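Tray Cell — Setup and Upkeep Notes

December 4, 2023
By Cempaka Ginting
3 min read

# Tray cell, Tirkley

These notes cover the two-armed robot that moves black moulded trays between the yellow shelving and the floor bin. They go with the Lestirix data set, which holds 1539 recorded runs. Of those, 1299 passed review and are in the main folder. The rest are kept under `rejected/` with a reason code.

The cell was put together by Irfan Wijaya and Dimas Entili. Questions about the arms go to Irfan, questions about the files to me.

## Layout

The shelving has two levels. Trays go on the top shelf in a single row, all facing the same way, open side up. The lower shelf is for small parts and is not part of the tray task. Leave them where they are between runs, as the head camera view is compared with a stored one at start-up.

The bin stands on the carpet within reach of the right arm. Cardboard goes in it before the trays do.

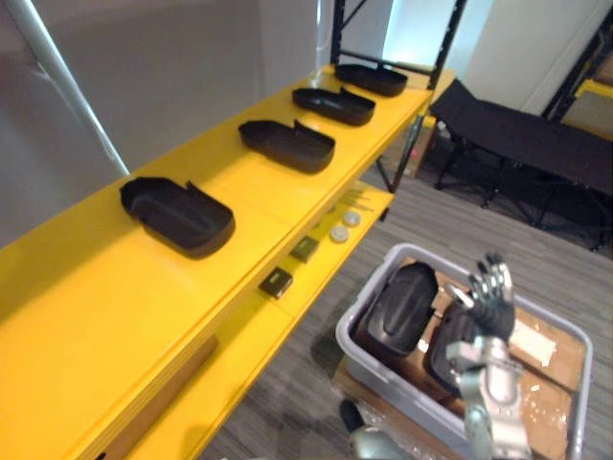
## Start-up

1. Check that both arms are folded and the floor is clear.
2. Power the base, then the arms. Wait for the joint check to finish, some 60 seconds.
3. Open the head view and line up the front edge of the top shelf with the guide line.
4. Run `home_all`, then `shelf_check`.
5. If `shelf_check` fails, move the shelving back to its floor marks. Do not edit the offsets.

## Wrist and gripper

The wrist camera is fixed close to the gripper, so its view always takes in part of the arm.
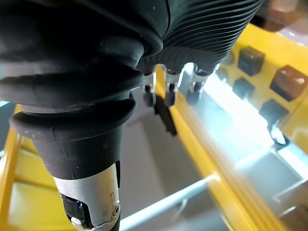

Wrist upkeep is done every second week, arms powered down. Wipe the rubber first and then look at the metal parts. The bellows boot picks up specks of dust in its folds, and a dry cloth is enough for those — no spray, no oil. Check the small hex socket screw on the silver fitting with the short key and stop as soon as it is snug. Dimas replaced one boot in the first month after it split along a fold. Spares come from Camargo and are kept in the top drawer.

If the wrist view is washed out on one side, turn the shelving lamp down before touching the exposure. Runs recorded with a changed exposure are marked `exp_mod` in the index.

## Bin changes

The bin can be lined with flat cardboard or packed with boxes. Both are used in the set, and the `bin` column says which. Boxes must sit below the rim on the side nearest the robot, or the hand will stop short on its way in.

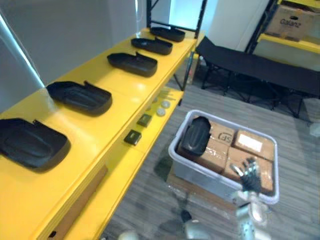
Write the change in the log before the next run. Kurniawati Majimbun found a batch with the wrong bin label in review, and it had to be relabelled by hand from the head view.

## Faults seen so far

- Hand stops above the bin: height limit still set for the other bin type. Reload the bin file.
- Tray tips on lift: grip too near the notched side. Repeat `shelf_check` and try again.
- Left arm drifts at rest: known fault, open with Hjalti Hjaltadóttir at Brallasness. Re-home it between runs.

## Checking the reach

After any work on the wrist, bring the gripper up to the front edge of the top shelf at low speed and hold it there. Compare the joint readings with the last entry in `reach.csv`. A gap of more than 2 mm means the wrist has to be taken off and seated again.

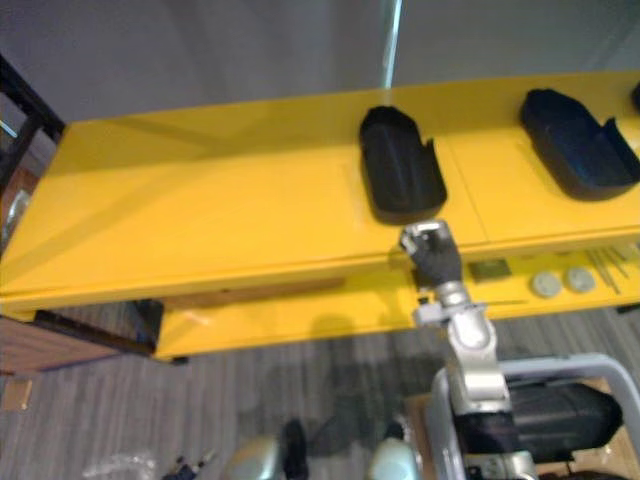 Gripper at the front edge of the top shelf, below one of the black trays.

Log the readings even when they match. The old sheet from before the move is in `archive/` and should not be used for comparison.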